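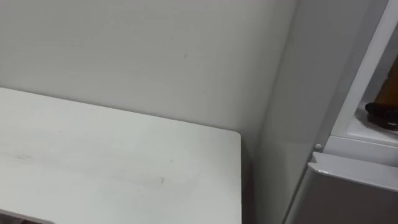 Vevine workshop, back room – March

Wipe-down day. The white table next to the tall white unit is going to be the test surface for the next stretch, so I'm writing up where we are before I forget which half of this is in my head and which half is in the log.

The question Zuzana Vondráček put on the board is still there: "Can it clean a table without somebody standing next to it?" She meant clean the way a person at home would mean it, so you'd be happy to put a sandwich down on it afterwards. I said yes, obviously, it's a table. That was before I tried it.

First thing, the surface. I picked this top because it's plain and I figured plain would be easy. It has a small grey smudge near the middle and then a wider, fainter scuff off toward the left, and those two have already eaten more of my time than the whole arm calibration. When I look at the smudge I think "dirt" and when I look at the scuff I think "wear" and I could not tell you why. The dirt detector (I'm still calling the current build Halim, the old one was Gadow) flags the smudge nearly every pass and the scuff on maybe half of them, depending on the light. The surface is matte, which helps, no glare to speak of. But the faint grain confuses it at close range, and it starts seeing streaks.

So what do I want it to do about the scuff? If it's a stain, I want it scrubbed. If it's wear, scrubbing will do nothing, or it'll make the patch bigger. A person gives it two rubs, sees no change, shrugs and moves on. Halim doesn't shrug. In the simulated runs it went back to a mark just like this one until the pass limit stopped it. I had the limit at 77, left over from some other test, and I sat there with my coffee and watched it use all 77. Limit is now 4. If a mark looks the same after 4 passes, it gets tagged "leave it" and stays tagged until someone clears it by hand.

Zuzana's objection, which is a good one: what about dried jam? Dried jam looks the same after 4 passes too. Her idea is a soak step, so wet the spot, go do something else, come back. That's how she does her stove. I like it a lot, only it means the planner has to remember an unfinished job while it's off doing another one, and our planner is bad at that. It's on the list.

Edges. The right-hand corner is squared off, and the near right edge goes straight down with a visible thickness to it, so that side is easy, the depth drop is sharp. The bottom-left end of the front is where I expect trouble. There's a slight step in the edge there and a darker strip underneath, and the edge finder wants to make the strip part of the tabletop. If it believes that, it'll push the cloth right off the front. Crumbs on the floor, which, fine, my kids do that too, but we're supposed to be better than my kids. For now I've put a safety margin along the front and we leave an unwiped band. I don't love it. The whole point of wiping a table is the edge, that's where the crumbs end up!

Then the back. The far edge meets the wall in a nice crisp line, white top against slightly greyer wall, and I was sure that one would be free. It's a low-contrast pair, though, and with the even light in this room the two come out closer together in the depth-plus-color view than they do by eye. On the replay data it found the wall line 59 times before the first miss. The miss was a bad one, it put the line partway up the wall. I don't want a wet cloth going up the paint, so there's a force check now: if the cloth stops sliding forward and starts pushing, back off and call that the wall. Crude, but I trust it more than the camera.

The gap. Between the table's right edge and the unit there's a narrow, shadowy gap, and I keep coming back to it. In a real kitchen that's where everything goes. Pens, dried pasta, the one lid you need. For our purposes it's a place a cloth can get dragged into and stuck. Halim treats it as a no-go strip. I asked Zuzana if we should just shove the table up against the unit and she gave me the look. People have gaps. If it only works in rooms with no gaps we've built something for showrooms. The table stays where it is.

The unit itself isn't part of this round, apart from not hitting it. The grey ledge or lid at the front sticks out farther than the side panel does, and the little round knob above it sticks out too, so I've drawn the keep-out box generously on that side. The open compartment with the brown cylinder on its shelf is inside the box as well. Putting things away comes later, if we get that far. I'd like to get that far.

I also had a long call with Kurnomberg about the cloth holder. They want us to try the clip version, which grabs the cloth at the corners. I've got the flat pad version mounted in the test plan because it spreads the pressure, but it holds less water and you can't fold it to a clean side. Folding! My grandmother folds a dishcloth mid-wipe with one hand and never looks at it. We have 3 open tickets about folding and every one of them is older than Halim. Current workaround is one pad per table, then swap. A person has to do the swapping, so we've moved the chore from the table to the pads. Zuzana wrote that in the margin of my plan and underlined it.

Am I still saying yes to the question on the board? For this table, plain top, nothing on it to move out of the way, a wall behind and a known box on the right: I'd say it gets the middle clean and does a so-so job of the borders. With dishes on it, no. With a newspaper and a half-full glass on it, absolutely not, I wouldn't leave the room. For the shop floor I'm more hopeful. Benches get wiped on a schedule, whoever runs the place can insist they're cleared first, and you don't have the jam problem so much. Cutting fluid is its own thing but at least it's the same thing every day.

To do:

Set a fixed light level and write it down this time.
Tape reference marks on the floor at the table legs so we notice if it gets bumped.
Wipe the smudge by hand with a damp cloth, one corner only, and find out if it's dirt. If it comes off, put something similar back.
Leave the scuff alone, please, everybody. I want it as the "leave it" case.
Ask Kurnomberg for the clip holder drawing, with the corner spacing on it.
Shrink the front margin once the edge finder stops believing in that dark strip.
Soak step – Zuzana is sketching the planner change, I'm doing the timer.

Also, there's a tiny dark speck on the wall behind the table, a bit right of center and well up. Gadow used to lock onto marks like that. I'm leaving it, I want to see what Halim makes of it.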